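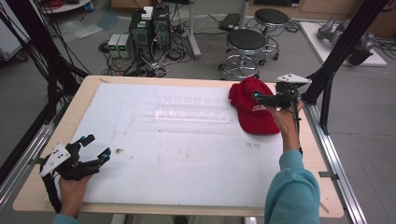

Figure 3. Work surface with two compartment trays and a red cap. The white board covers most of the table top.

3.2 Work surface and objects

All sessions used the same kind of surface, a light wooden table with a large white board laid over most of its top. The board served as the background for every layout. We did not replace it between sessions, and it carries the marks of use: scuffs, gray smudges, scattered dots and a few small brownish stains (Figure 3). Wayne Ross proposed repainting it in January. We decided against this, as a fresh coat would have split the sessions into two groups with different backgrounds. The marks were left alone and the board was wiped with a dry cloth at the start of each day.

The objects came from a pool of 200 household and personal items, which we call the Hulow set. Items were sorted by how well they keep their shape when handled. Rigid items hold one shape throughout. Soft items, such as caps, gloves and cloth bags, change shape each time they are picked up and put down, and it is hard to return them to exactly the same pose. The third group holds thin or clear items whose outline is difficult to judge against a pale background.

Figure 3 shows a layout that pairs the first of these problems with the second. The two long trays are clear plastic, divided into rows of small rectangular compartments, and lie parallel to each other on the upper middle of the board. The white surface shows through them, so that the dividers and rims are the main cue to where each tray begins and ends. The cap lies to their right, turned on its side. Its color stands out well from the board, but its shape is irregular, and the lettering on the front panel can be read only in part from this angle.

Layouts were drawn up by Colton Morin from a printed sheet, the Poirier sheet, that gives each item a rough zone on the board and no exact position. The person setting the table was free to choose the angle. For soft items the sheet says only that the item should be "placed as dropped." We found that people tended to straighten caps and fold cloth without being asked, and the wording was added to discourage this.

Each layout was used for up to 12 trials before the items were changed. In total we recorded 1270 trials. A trial was set aside if an item fell from the table or if the board itself moved during handling. Trials in which a tray slid a short distance were kept, with the final position noted on the sheet.

3.3 Order of handling

In layouts with both trays and a soft item, the order of handling was left open. We recorded which item was touched first and whether it was later returned to its starting zone. A touch was counted when the item visibly shifted or was lifted clear of the board. Brushing against an item while reaching for another was logged separately and does not enter the counts in Section 4.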